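4. Rules of Conduct for Tabletop Handling Trials

4.1 Scope

The rules in this section apply to trials in which a robot handles household utensils on an open table, either under the direct control of an operator or under a learned policy. They were drafted at the Veltevo site and have been in force there, in their present form, since 9/17/18. They cover the period from the laying out of the objects to the closing of the trial record. Matters of machine guarding, electrical safety, and the training of operators in emergency procedures are governed by the site's general safety rules, and nothing in this section relaxes them.

The present version contains 16 rules. Each rule is written so that a second person, reading the record after the trial, can decide whether it was followed. Earlier drafts contained several rules that failed this test. One of them asked operators to "move with care," and reviewers disagreed so often about its meaning that it was withdrawn and replaced by the approach and clearance rules given in Section 4.3.

4.2 Preparation of the Table

Before a block of trials begins, the operator checks the table surface, the containers, and the utensils against the object sheet for that block. The sheet names each item by type and by handle, and states whether the item may start the trial in a container or on the table. Items that are not on the sheet must be recorded as extra items before the first motion. They may stay on the table if the sheet allows it. An extra item that is left in place without a record makes the trial invalid, even when the robot never approaches it.

Containers require separate treatment. A transparent container shows its contents through the wall, and it also carries reflections of the ceiling lights that change with the angle of view. An opaque container hides its floor from any camera set low beside the table. The rules therefore require that the starting contents of every container be written down by the person who placed them there. Reading the contents from the recorded video at a later stage is allowed only as a cross-check. Where the written list and the video disagree, the trial goes to review, and the list is not to be corrected by the person who wrote it.

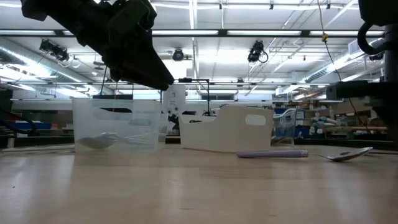 The starting layout must also be varied. Operators working through a long block tend to return objects to the same few positions, and a set of trials collected in this way gives a false picture of how well a policy will perform. Under the rules, the block plan fixes the starting region and the general direction of each utensil, and the operator places the item by hand within that region. Exact positions are deliberately left open. Early trials of a printed template gave very even layouts, but operators spent long periods aligning objects with the print, and the method was dropped.

Utensils of similar appearance may be used together, provided that the object sheet says how they are to be told apart. Where two items share a handle pattern, the sheet must state whether the task treats them as the same item or as different items. If they are the same, either may be picked first. If they are different, a distinguishing feature must be named in words that an outside reader could apply. Marks added by hand, such as tape or ink, are not accepted for this purpose, as they would be visible to the policy and could be learned in place of the intended feature.

4.3 Conduct During the Trial

A trial begins when the operator or the scheduling software (Jomitis, in the work reported here) marks the start, and ends when the stop mark is set. Between these two points no person may touch the table, the containers, or the utensils. A hand that enters the workspace ends the trial. The operator records the reason and sets the table again from the beginning.

The gripper is to approach an item from clear space. For flat utensils this means that the fingers are brought to a height above the rim of the nearest container before they are moved sideways, and are lowered only when they are over the item. The rule was written after reviewers noted that low sideways travel was the most common source of unplanned contact with container walls. It applies equally to trials with one arm and with two.

When two arms share the table, one of them is named as the leading arm for each step of the task. The other arm holds its position, or moves only within the part of the table assigned to it, until the step is complete. The naming of the leading arm may change from one step to the next and must be given in the task description. A handover between arms is treated as a step of its own, with both arms named. Operators who have experience with a single arm have sometimes read this rule as a ban on moving both arms at once. It is intended only to settle which arm has priority when their paths could meet.

Contact with an object other than the target is permitted if it is slight and leaves the object in its starting region. Contact that pushes an object out of its region, or that moves a container, must be noted. Such a trial may still be accepted where the task does not depend on the displaced object. The decision rests with the reviewer and must be given a written reason.

A dropped utensil does not end the trial. If the utensil remains within reach on the table, the operator may try again, and the second attempt is kept as part of the same record. We regard this point as important to the value of the data. Under the first draft, drops were grounds for rejection, and the accepted trials held almost no cases of recovery. Policies trained on them did poorly after a failed grasp. The rule was changed at the proposal of Veerle Van Wijk, who had reviewed the rejected records and found many of them otherwise sound.

4.4 Camera Coverage and Records

Each trial must be recorded from at least one fixed position beside or above the workspace and from a camera carried at the wrist or gripper. The two kinds of view serve different purposes in review. The fixed view is used to confirm the layout of the table and the path of the arm. The wrist view is used to judge the placing of the fingers in relation to the utensil. Neither may be replaced by the other, and a trial in which either recording is missing is held back from the accepted set.

The gripper itself may hide part of what the wrist camera would otherwise record. It is permitted for the fingers to cover part of a container or part of a utensil, as this is a normal result of the mounting. It is not permitted for the camera to be so placed that the gap between the fingertips lies outside the view. The position of the camera is checked at the start of each block, with the fingers open and again with the fingers closed, and the result is entered in the block record.

Reviewers are instructed to describe only what a recording supports. When a utensil is seen through a translucent wall, its type may be clear while its handle pattern remains uncertain. In such cases the reviewer enters the type and marks the pattern as unconfirmed, unless another view settles the question (Figure 4).

Figure 4. Wrist view of the shared table. Four spoons, one of them partly behind the wall of the translucent bin, with the fingers of both grippers in view.
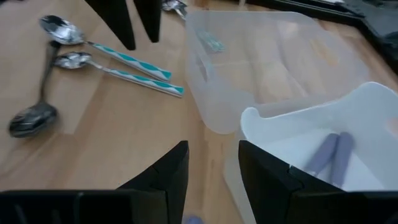 4.5 Review and Acceptance

Review is carried out by a person who did not operate the robot in the trial concerned. Six reviewers took part in the work reported here, drawn from Veltevo and from the partner site at Shojaei. Each trial was read by one reviewer, and a second reading was made whenever the first reviewer marked any rule as doubtful.

Of 1000 trials submitted under the present version, 922 were accepted. The most frequent ground for refusal was an incomplete list of starting contents. Entry of a hand into the workspace was the next most frequent, and in most of those cases the operator had already recorded the event. Refused trials are kept, with the reason for refusal, in a separate store. They may be used to test review methods but may not be added to a training set.

Acceptance under these rules says nothing about whether the task was completed. Completion is marked in a separate field by the same reviewer, after the decision on acceptance has been entered. The order is fixed in the software and cannot be reversed. During the drafting period, when both fields were open together, reviewers were more willing to excuse a missing entry if the robot had finished its task.

4.6 Changes to the Rules

Any operator or reviewer may propose a change. A proposal must quote the rule as it stands, give the new wording, and name at least one recorded trial in which the two wordings would lead to different decisions. Proposals are considered together every May. A rule that affects safety may be changed at any time by the site lead, with notice to all operators before the next block.

Trials keep the version of the rules under which they were collected. A change in wording does not alter the standing of an accepted trial, and records collected under different versions may be combined only if the version number is carried with each one. Sites that wish to adopt the rules for other kinds of objects are advised to begin with the object sheet, as described by Driletti for its kitchen handling trials, and to leave the conduct rules unchanged for the first block.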